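Skirska Open Shed, Sunday session

I had a ticket for the ten o'clock tour and a muffin I wasn't allowed to take in. Ulla Harju, who was running the door, put it on a shelf with 9 other confiscated snacks and gave me a visitor badge that said CONTRACTOR. Nurna had no parking to speak of, so I'd already walked from the ferry, and I would have liked the muffin.

Most people come to the Skirska day for the big palletiser in the front hall. It was having its gearbox seen to and sat there with its covers off. The group ahead of us filmed it for a while in case it did something. We were sent upstairs to the humanoid, where Solveig Hovland and Rui Garcia share the job of keeping one machine in working order. Solveig does the mechanical side. Rui does wiring and software and, going by the state of the whiteboard, most of the arguing.

The first thing Rui wanted to show us was the logbook, a paper one with a coffee ring on the cover. It had reached entry 691. He read us a few aloud. "Left wrist noisy, greased, still noisy." "Left wrist quiet, don't know why." I've owned cars like that.

Every session begins with what they call the cold check. Battery voltage, joint temperatures, then each joint is moved by hand with the motors off while somebody feels for grit. Solveig reckons her fingers find trouble a week before the software does. Rui reckons the software would find it sooner if she'd let him change the thresholds. Then the motors come on, the machine goes to its zero pose, and the 21 offsets in Rui's calibration file get compared with yesterday's. Anything that has drifted gets a line in the logbook and a second try. 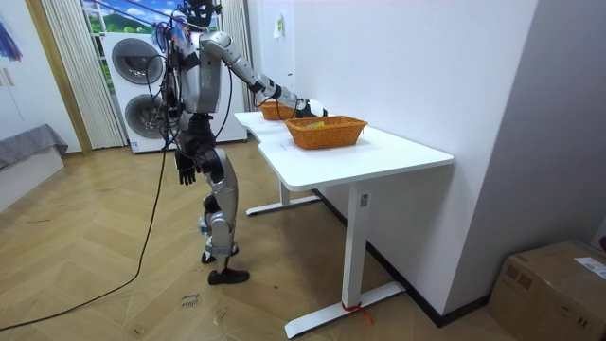 Cable care takes up more of the week than I'd have guessed. Solveig does the connectors at the neck and upper body first, one at a time, pressing each home and giving it a small tug. The long black cable gets its own routine. It drops past the right hand and goes off over the herringbone floor in a wide loop, and she wants that loop kept generous, with no kinks and no visitors standing on it. I was standing on it at the time. A tight bend pulls at the plug whenever the robot steps, and a tired plug gives the sort of fault that only appears after everyone has gone home.

Next came the reach test. Left arm out over the desk, hand down towards the far basket, hold, return. They do 54 of these after any work on the shoulder and plot where the hand ends up. A good shoulder makes a tight little smudge on the graph. A bad one makes what Rui called a galaxy - he had one pinned up, and it was the prettiest thing in the building.

Shoulder repairs themselves are fairly dull, according to Solveig, who then talked about them with great feeling for a quarter of an hour. The shell comes off, the screws go in a muffin tin (I looked at it with some bitterness), and the actuator is swapped whole and sent away to Saarinen. They used to open them on the bench. A spring went behind a radiator and that was the end of that policy.

Ecaterina Surdu, from the Drusura end of our group, asked how often the fingers get replaced. Rui said "yes" and turned the page.

We finished at noon with tea downstairs. The palletiser still had its covers off. Ingvild Lundgren, who organises these days, says the next one is in June and that bookings go through her, by email, with your shoe size if you want the factory floor as well. My muffin had been labelled, quite neatly, CONTRACTOR.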